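Foire aux questions : exercice aérien Trollover

À quoi sert l'exercice Trollover ?
Il entraîne les équipages et le personnel au sol au déploiement d'avions de combat depuis une base d'accueil. La session d'avril se déroule sur la base de Vidunport. 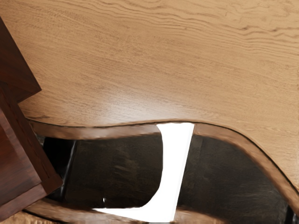
Quels moyens sont engagés ?
L'effectif est de 204 militaires, répartis entre deux escadrons, un détachement de ravitaillement en vol et la cellule de contrôle tactique. Le soutien technique est assuré par la société Greltow, titulaire du contrat de maintenance.

Les vols ont-ils lieu de nuit ?
Oui, dans la limite de cinq créneaux nocturnes par session. Aucun décollage n'est programmé le dimanche. Les horaires sont affichés en mairie et peuvent être modifiés selon la météo. 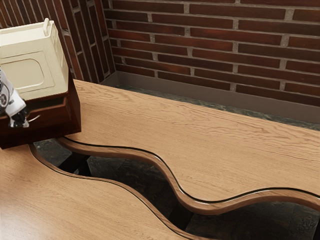 Plan de travail en bois et mur de briques

Les aéronefs emportent-ils des munitions réelles ?
Non. Les tirs sont simulés. Seuls les leurres thermiques sont employés, exclusivement au-dessus de la zone maritime réglementée, à environ 41 km de la côte.

Qui commande l'exercice ?
La direction est confiée au colonel Szu-yu Yau. Son adjointe, le commandant Su-chen Lo, est responsable de la sécurité des vols. 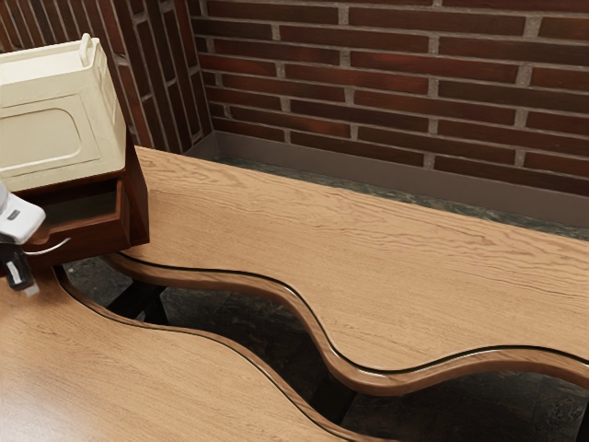 Elle peut suspendre toute sortie sans validation préalable.

Comment signaler une nuisance sonore ?
Par courrier adressé au bureau Tanabe, avec la date, l'heure et le lieu.

Mise à jour : 23 août 2018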